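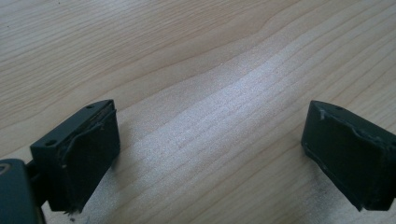 Norkum Woodworking Club — Tables and Benches Group

Members' Forum > Finishing > Thread 2185
Glare on the big table, refinish or leave it?

reta_bench
Started 6 Dec 2023

I'd like opinions before I buy anything. The light tabletop in the meeting room has a bright patch when the lamps are on. It runs diagonally across the middle and the wood goes almost silvery white there. You can still follow the grain through it, but only as pale streaks. Near the edges of the patch it fades off and you get the normal beige back.

What bothers me is the texture inside the glare. It looks grainy, kind of sparkly. Away from it the top looks smooth.

My plan was to scuff the whole thing and put on 2 coats of the Gramis matte. Has anyone done this on a table that already has a finish on it? I don't know what's on there now. It was here before I joined.

oldplane
Leave it. Every light table with a lamp over it does that. Move the lamp.

L. Stöcker
I'd find out what the top is first. If it's veneer you don't have much to work with, and if it's laminate the Gramis won't do anything except peel. Does the grain carry over the end of the board and down the edge? If there's a strip glued on, go slow.

reta_bench
I couldn't tell. The edge is rounded over and I didn't have a good light down there. The grain on top is long and wavy, thin tan lines with cream between them. In one area a few of the lines bend in and come together in a soft arch. I assumed birch.

oldplane
Could be maple. Could be printed, too. I've seen printed tops with nicer arches than anything in my lumber rack.

kerf_and_co
Looks like a birch veneer to me, but I wouldn't bet on it from the top face only. Look for a repeat. On a printed top the same bit of figure comes around again if the table is long enough. Put tape next to the arch and go looking for its twin.

pinhole
What are the dark specks? I see a couple of tiny ones toward the edge on the warm-colored side and a few faint ones on the opposite side. If those are dust stuck in the finish, that tells you somebody put the last coat on in a dirty room, and the sparkle might be the same thing.

reta_bench
I took them for part of the wood. I'll run a fingernail over them.

L. Stöcker
Use a fingernail, yes. Please don't use a scraper.

W. Janssen
I can save you some guessing, though maybe not all of it. I was on the work crew when that table came in. It came from the Brinkmann shop when they cleared out their showroom, and the top is 12 mm thick under the clear finish. I don't remember if we were told what the face was. We wiped it down and set it on the legs. Nobody from the club has put a finish on it as far as I know, so if there's dust in there, it came with it.

For what it's worth I'd leave it alone too. People eat lunch on it.

kerf_and_co
12 mm could be anything. Sheet goods come in that.

W. Janssen
Correct. I'm only telling you what I measured.

reta_bench
Thanks, that helps some. I still think a matte top would be better for the drawing nights. You can't look at a sheet of paper with that shine next to it for two hours.

oldplane
So put a cloth on it for drawing nights. You're talking about sanding a table that has nothing wrong with it.

reta_bench
I'm not talking about sanding to bare wood. Just scuffing.

oldplane
That's sanding.

pinhole
There's a middle way. Don't add a coat at all. Rub out what's there with a gray pad and some wax, light pressure, always along the grain. It takes the shine down and you can stop whenever you want. I did this on my kitchen table in September and I'm happy with it. The wax does need doing again after a while.

kerf_and_co
Agree with the pad, disagree with the wax. If you ever want to coat it later, the wax will be in your way. I'd try 2000 grit, wet, on the underside of the overhang first.

L. Stöcker
The underside won't tell you much if it's a different face. A lot of tops have something cheaper on the back. Try a corner where people don't sit. And going along the grain isn't so easy here, the lines wander. Pick the general direction and keep your strokes long.

pinhole
2000 will make it shinier, won't it?

kerf_and_co
Depends what's on there now. On a factory gloss it knocks it back. On a satin it can go the other way — that's why you test it.

reta_bench
Did the fingernail. The specks by the edge don't catch at all, so either they're in the wood or under the finish. The faint ones on the other side I couldn't feel either. Also put tape by the arch and looked for another one. Didn't find one, but I only got partway down the table before the carving class needed it.

L. Stöcker
That leans toward real wood. Still could be thin.

oldplane
Or move the lamp.

reta_bench
The lamp is on a fixed rail. I asked.

W. Janssen
The rail is fixed but the heads swivel. There's a small hex screw on the side of each one. The key is in the drawer with the clamp pads. Try turning the head toward the wall before you touch the table, and please write here what you end up doing so the next person can find it.

reta_bench
Didn't know about the screw. I'll try the lamp first, then the gray pad on one corner, no wax for now. The Gramis can wait.

pinhole
Take the tape off before it sits too long.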